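Part 4: Dressing the cables and setting up the picking bin

By now your arm should be bolted down, powered up once, and powered off again. If you skipped the power test at the end of Part 3, go back and do it, because everything in this part gets annoying to undo once the ties are on.

I did this section twice. The first time I ran the gripper cables nice and tight along the arm, very proud of myself, and the first big wrist rotation pulled a plug straight out. Kilian Tanner from our workshop watched me do it and then lent me a bag of cable ties, so you get the second version.

What you need
Small cable ties, the black 2.5 mm kind
Flush cutters
A bar clamp, or two if you have them
Your bin or bins
A scrap board for each side you want to pad
The Geletura controller with the stop button plugged in

Caution: Pull the power before you put your hands anywhere near the joints. The stop button is for when the arm is moving and you wish it wasn't. It is no substitute for the plug.

Running the cables

1. Move the arm by hand to the pose where the wrist is closest to the bin floor. Leave it there while you work.

2. Lay the cable bundle along the top of the forearm and put one tie near the upper end, snug but loose enough that you can still slide the bundle with your thumb.

3. Let the rest hang in a wide loop past the wrist joint before it goes down to the gripper. Wide means wider than you think. I left 39 cm of slack between the last tie and the gripper and it's been fine ever since.

4. Turn the wrist by hand all the way one way, then all the way the other. Watch the loop the whole time. If it goes straight at any point, cut the tie and feed more through.

5. Trim the tie ends flush. A cut tie end at an angle is basically a tiny knife, and you will find it with your knuckle!

Note: A big loop can dip in front of the fingers when the arm reaches low. I live with it. If you have a camera looking from the side, it will lose sight of part of the gripper now and then, so mount the camera a bit higher or go to the other side.

Placing the bin

6. Set the bin where the arm can reach all four corners of the floor. Don't go by the middle – the corners are where you run out of arm.

7. Clamp it. A loaded bin feels heavy until the gripper pushes sideways on a wall, and then off it goes. If you're using two bins back to back like me, put the clamp up where they meet.

8. Power up, set the speed to 21 percent, and jog the gripper down until the fingertips just touch the floor of the bin. Back off 2 mm and save that height as your floor limit.

Caution: Save the floor limit for each bin separately. Mine looked identical and weren't. Sølve Halvorsen has the scratches to prove it on his.

First picks

9. Throw in a handful of odd things. Mix soft and hard, shiny and dull, and put at least one clear thing in there, as those are the ones that give cameras trouble.

10. Start with something that has an easy edge to pinch, out in the open. Leave anything up against a wall for later.
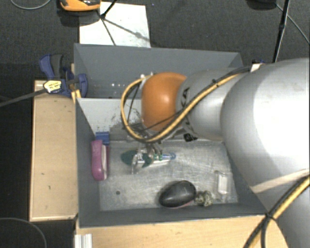 11. Bring the fingers down slowly and stop as soon as they're on either side of the object. Close in small steps. The default grip force in the Condov software is set way too high for light stuff, so I start at 34 on the slider and go up from there.

12. Lift a few inches, wait a couple of seconds, and put it back down. Do that several times before you try carrying anything over to the second bin.

Note: If the object squirts out sideways, check that the fingers are closing evenly before you blame the grip force. On mine one finger was a hair ahead of the other, and a quarter turn on its set screw fixed it.

13. When you're happy, set the speed to 34 percent and run the whole thing again with your hand on the stop button. Then go back and look at your ties. One of them has probably crept, so slide it back and snug it up before moving on to Part 5, where we teach the arm the drop-off point.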